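Talking on Paper: why we still write letters at Durklow
Notes for the evening talk, Goreo reading room

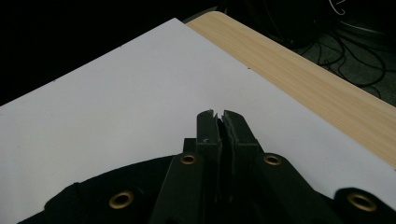 A big white sheet on a light wood-grain table.

(Wait for the chairs to stop scraping. Say hello to the back row, they always feel left out.)

Thank you all for coming out in December, and at 4 o'clock too, when it's nearly dark and the kettle is calling. I want to talk tonight about letters, the kind with a stamp, and why I keep coming back to them after 22 years of telling people I'm too busy to write any.

Start with the Huet box. It came to us from a house clearance on the Urniven road, tied up with kitchen string, and it holds 292 letters between two sisters. They lived five miles apart! They saw each other at church and at market, and still they wrote, mostly about hens, and a quarrel over a blue coat that runs through one whole winter.

(Read the hen letter. Slow down at "she has taken against the gate." Let them laugh.)

What I love is how little happens. The older sister will spend a page and a half on a pudding, then mention in the margin that the roof came off the barn. I think many of us talk that way, and it's a comfort to see it written down.

(If time is short, skip the coat and go straight to the reply about the train.)

Now, the part where I ask something of you. Take a sheet home from the pile by the door and write to somebody you see all the time. Tell them what you had for lunch. Cross things out, run up the side of the page if you need to, and please don't copy it out neatly afterward.

(Questions. Someone will ask about the coat. The younger sister kept it. Remind them the cups go back to the kitchen, and that the box is open for reading until 5.)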